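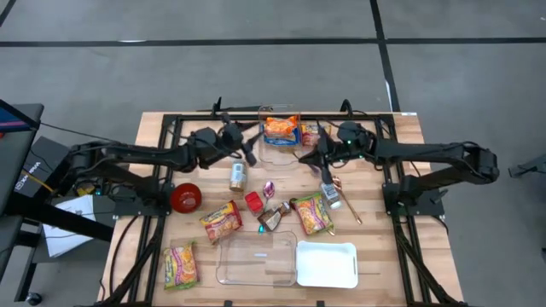

Butcher-block table, October

Home | Minutes | Newsletter | Allotments | Contact

Print this page | E-mail this page

MINUTES OF THE OCTOBER MEETING

We got going at 7:10 because the side door was locked again and I had to walk all the way back for the key. Sorry to everyone who stood out in the wind! I took the notes this time, so blame me for the spelling.

September minutes: read and passed, with one fix. The hose we bought is the Jestar, the long green one, and I had written down the wrong name.

Money: we have $1662 in the account, and $456 of that is already spoken for (the water bill). There was a fair bit of talk about the fence. The quote from Van Wyk came in at $1575, which would pretty much clean us out, and I said so, maybe a little louder than I needed to. We agreed to ask them for a price on the north side only and look at it again next month.

Plots: 9 people are on the waiting list now. Two plots have gone to weeds since July and both holders will get a friendly letter. I'm writing it, and I promise it will be friendly. If we don't hear back before the next meeting the plots go to the top two names on the list.

Compost: the Sukero bins are full and the lids won't shut. Please, please stop putting squash vines in whole - chop them first. We are leaving the left bin alone until spring and everything new goes in the right one.

Seed order: going in with the Prernis garden again, same as last year. I'd like your lists by our next meeting. Garlic was a long discussion (I stopped writing after a while) and we settled on one hardneck and one softneck. Somebody asked for more shallots and got a round of applause.

Other business: the shed padlock sticks. Wiggle it. Water goes off after the first hard frost, so drain your own hoses and bring them in.

We wrapped up at 8:40 and finished off the zucchini bread. Next meeting is in November, same room, same time.

Back to top | Contact the garden secretary | Copyright the garden and its members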